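Product Review: Rava Wipe-Clean Table Cover, Pale Gray
Prepared for the equipment pages of the Clostcombe Community Workrooms
Reviewer: Lâm Ngô
13th October

The Workrooms have used the Rava table cover on four of the large craft tables since January. This review is intended for member groups considering the same purchase and for branch staff who order replacement stock. The covers were bought from our general supplies budget at the listed price. The manufacturer had no part in the review.

The Rava is a single sheet with a smooth upper face and a lightly brushed underside. It is sold by length from a roll and may be cut at the counter. We ordered the pale gray in the heavier of the two weights. The lighter weight was examined in the shop and judged too thin for shared tables, where covers are pulled off and refolded several times a week.

Fitting presented no difficulty. The sheet arrived with fold lines, which relaxed after two days on the table. A warm room helps. The printed instructions recommend clips at the corners, but these are sold separately, and groups that move their tables often should include them in the order.

Cleaning is the strongest point in the cover's favor. Water-based paint, glue and tea were removed with a damp cloth and a little dish soap. Ballpoint ink proved more stubborn and left a faint mark on two of the covers – still present after repeated washing. Members are asked to use a blotter when writing.

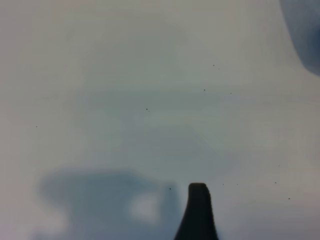

The choice of color deserves a comment. Several groups asked for white, on the grounds that small parts are easier to find against it. The gray was preferred by the sewing and model-making groups, who work under strong lamps and had complained of glare from the earlier white covers. Light-colored thread and paper scraps are harder to see on it, and the evening class now sorts its pale buttons on a dark tray.

Durability has been acceptable. Over 300 hours of booked use, one cover has split at a corner and another shows a shallow cut from a craft knife. The Misular cover, which we used previously, lasted longer but stained badly and could not be cut to size. The Kinyua cover is softer to the touch and folds more neatly, though it slides on polished tables.

Hot items should not be placed on the Rava. The care leaflet states this plainly, and a mat is required under glue guns and irons.

The cover is recommended for general craft and meeting use. It is not recommended for woodwork or for rooms where heat tools are in regular use. Overall rating: 8 out of 11 on the Workrooms equipment scale.

Groups wishing to inspect a sample before ordering may ask at the front desk.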